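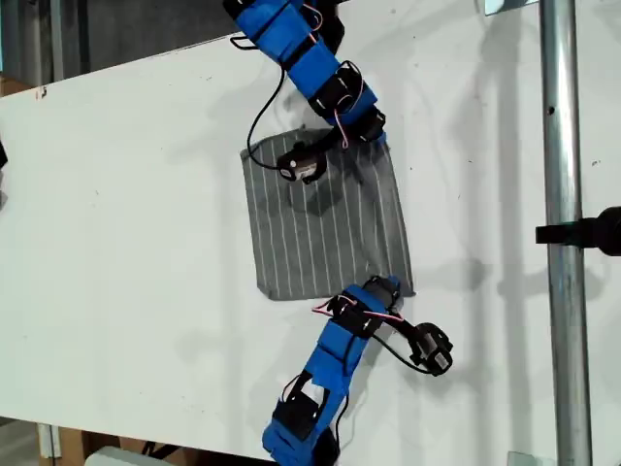 4 min read

Pluler delays - a README for the tram disruption log

Hi, and thanks for looking at this. I'm Carola Kettler, I ride the Vultmont line to work and back, and at some point I got so fed up with waiting at Bistanby in July that I started writing down every delay. Then other riders started sending me theirs, and now there's a dataset. It's called Pluler (a typo for "ruler" that stuck, sorry).

What's in it

One row per disruption, as noticed by a rider on the platform or on board. There are 3,863 rows in the current release, covering 31 stops on 5 lines. A disruption means any time a tram came more than ten minutes late, didn't come at all, stopped between stops, or turned back early. I went back and forth on whether to include trams that were simply too full to board, and in the end I left them out. Houda Ezzat still thinks that's wrong and she may well be right!

The main file is delays.csv. There's also stops.csv, which has the stop names and the order they come in on each line, and notes.txt, where I dump things I don't know where else to put.

Columns in delays.csv

row_id - just a number. Gaps are rows I pulled out as duplicates, and I never reuse one.

line - the line name as it's written on the front of the tram.

stop - where the rider was. If they were on board and stuck between two stops, it's the last stop they passed.

hour - the hour of the day, 0 to 23, local time. I used to publish minutes too, but people remember those badly and the column was mostly fives and zeros.

weekday - spelled out.

wait_min - how long the rider waited, in minutes. Blank if they gave up and walked (lots of people give up at El Sherbiny, it's downhill from there).

cause_given - what the announcement or the sign said. Copied as closely as the rider could manage, so "overhead line fault" and "power problem" are both in there and may be the same thing on the same afternoon.

heat - yes, no or blank. Yes means the announcement blamed the weather. It does not mean I checked a thermometer.

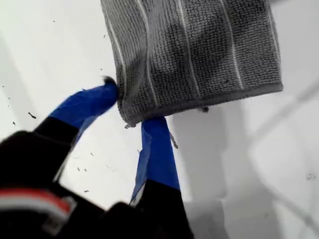
source - "form" or "paper". The paper ones are from the notebook Amr Kettani kept at the kiosk by the Bistanby platform, typed in by me over a couple of long evenings.

How it was collected

Mostly a web form, plus Amr's notebook. Anybody could fill in the form. I read every entry before it went in and threw out the ones that were only swearing, though I did enjoy them. When several riders reported the same tram I kept the one with the most detail and merged the rest, so a row is a disruption and you can't use this to work out how many people got stuck.

Things to watch out for

The stops are very uneven. Bistanby has loads of rows and the far end of the Vultmont line has hardly any, and that's down to who heard about the form. Please don't rank stops with this. Somebody did, it ended up on a poster, and I had a very awkward phone call.

Nights are thin. Between 11 in the evening and the first tram there's very little, and I wouldn't trust any of it for averages.

People report bad days. A tram that turned up on time isn't in here at all, so you can't get a percentage of late trams out of this file, however nicely you ask it. You'd need the timetable, which I don't have permission to share.

Mondays look terrible. I think part of that is me, as I used to remind everyone about the form on Monday mornings.

Known problems

Two stops were renamed halfway through. stops.csv has both names, but delays.csv has whichever one the rider typed. Ekow Agyeman wrote a small script that fixes this (it's in the tools folder) - run it first if you're grouping by stop.

A few waits in the paper rows are smudged guesses. They're marked in notes.txt by row_id.

Using it

Do what you like with it, just say where you got it and say which release. If you find a mistake, open an issue with the row_id and what you think it should be. Lalit Kushwaha looks after issues when I'm away and he's much faster than I am.

Still to do

Bus replacement services. I've got a folder full of reports on those and no idea yet how to fit them into the same columns.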